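Furniture Shipping Charges by the Wrong Measure
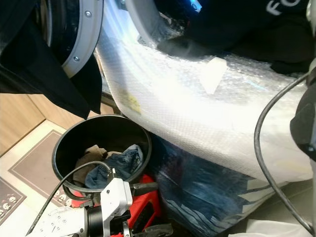
Freight pricing for household goods still rests on weight, and weight is a poor proxy for what a shipment costs to move. A trailer fills up long before it reaches its legal load. Pava, the carrier I use most, bills a 600-pound crate of tile at the same rate as 600 pounds of armchairs, although the armchairs take up several times the floor. Packing makes the gap wider. A curved, bulky piece in bubble wrap claims space on every side, and a second bundle in clear plastic has to sit beneath it or beside it. The scale registers almost none of this.

Rurkomico moved to volume pricing in May. My last invoice from them, for 9 pieces, came to $1216 - higher than the old tariff, but every line could be checked with a tape measure. Shippers who object to paying for air should consider who pays now. Under a weight tariff, the owner of dense goods covers the difference.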